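Lieselotte Brinkmann charges 52 dollars an hour to teach people to fold their clothes, and her classes in Bindalham are full until March. I went in doubtful. Her Grovuven method has 19 steps, which seems like a lot for a T-shirt.

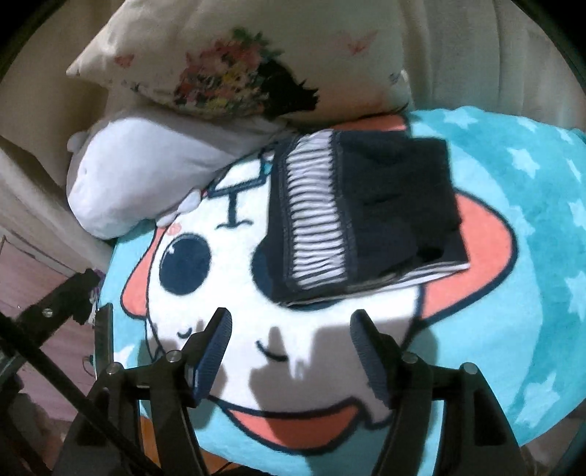
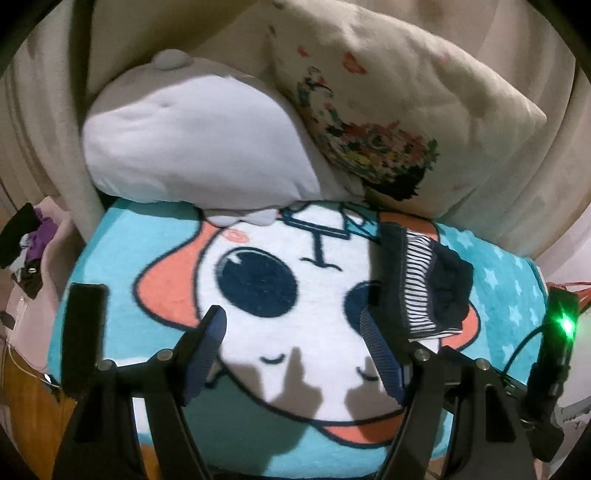 My own doubt is about what happens after the folding. A drawer hides a sloppy stack and a bed doesn't. Put something black on a turquoise blanket with a big cartoon face and every soft crease is on show, along with whatever trim you failed to tuck in. Brinkmann says it gets easier by step 12. I quit at nine and hung the rest up.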